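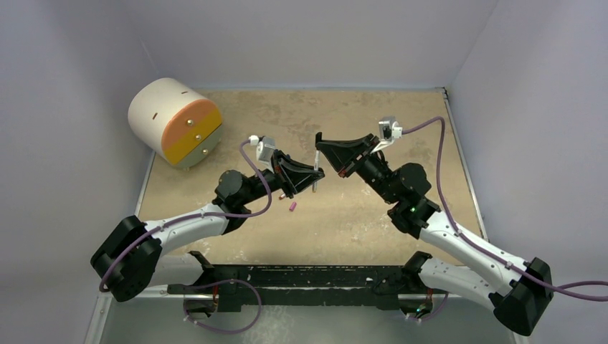
White cylinder with coloured bands and three small brass knobs on its end face

A marker cap is the removable cover of a felt-tip pen. It keeps the ink from drying and usually shows its colour. In the Kolard workshops, caps were moulded in batches of 300, and a box for schools held 25 pens.

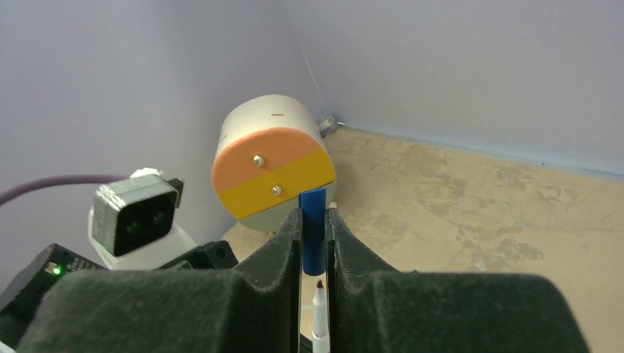
Blue cap with a slightly angled top

Colour names differ between makers. Stirier sold its darkest pink as "Ruppert", a name still used by some collectors.

A pen left open can become dry in one afternoon – water-based inks may recover if the tip is moistened. Old caps fit only their own series.

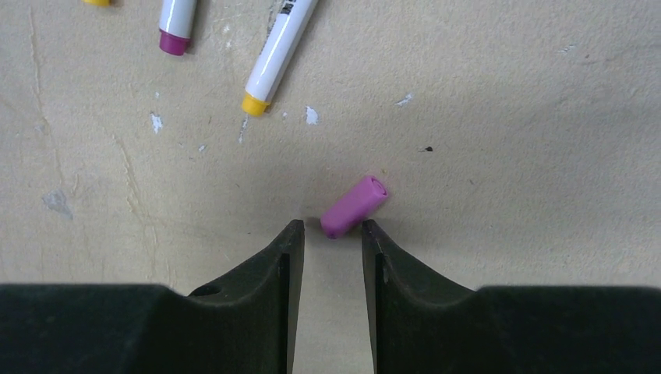

White markers and a loose magenta cap

The Kolto catalogue lists 324 shades, most of them no longer made.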